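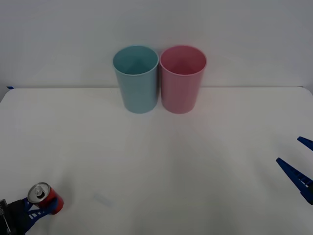 Two plastic cups, one blue and one pink. Both are wider at the top than at the bottom.

Why Do Things Have the Shapes They Have?

Look at the things in your kitchen. Most of them have a shape that helps them do a job. A plate is flat so food can spread out. A pitcher has a lip so milk pours in a thin stream. Many cups are a little narrower at the bottom than at the top. This kind of shape is called a taper.

What does a taper do?

If a set of matching cups has a taper, the cups can usually sit inside each other. This is called nesting. The narrow bottom of one cup slides into the wide top of the next. Only a small part of each cup sticks out of the stack.

A cup with perfectly straight sides can't do this. Its bottom is as wide as its top, so it has to sit on the rim of the cup below. A stack like that gets tall fast, and it falls over easily.

How much room does nesting save?

Say a cup is 5 inches tall, and each new cup adds 1 inch to the stack. The first cup takes up 5 inches. The other 19 cups add 19 inches. A stack of 20 cups is 24 inches tall. Without nesting, the same cups would make a tower 100 inches tall, higher than most ceilings!

Saving room matters a lot to people who ship things. The Boltska cup factory in the town of Rureck packs 136 nested cups in a box. On one day in May it sent out 1,077 boxes, all by truck. If the cups didn't nest, each box would hold far fewer, and the factory would need more trucks.

Getting the cup out of the mold

There is another reason for a taper. Many plastic cups are made in a mold, which is a hollow metal form with a solid piece in the middle. Hot, melted plastic is pushed into the space between the two parts. When it cools, it turns hard, and the cup has to come out.

Plastic shrinks a little as it cools, so it grips the middle piece. If the sides were straight, the cup would rub against the metal the whole way off. With a taper, it comes loose after a tiny push. You can see the same thing with a sand pail at the beach — the sand slides out because the pail is wider at the top.

Other shapes that nest

Shopping carts nest too. The back of each cart swings up so the next one can roll in. Mixing bowls, flowerpots, and some chairs also fit together.

Try it yourself

You will need six matching plastic cups and a ruler.

1. Measure one cup and write down its height.
2. Put a second cup inside it and measure the stack.
3. Keep adding cups, and measure each time.
4. Subtract to find out how much each cup added.

Did each cup add the same amount?

Words to know

Mold: a form that gives something its shape
Nest: to fit one inside another
Taper: to get narrower toward one end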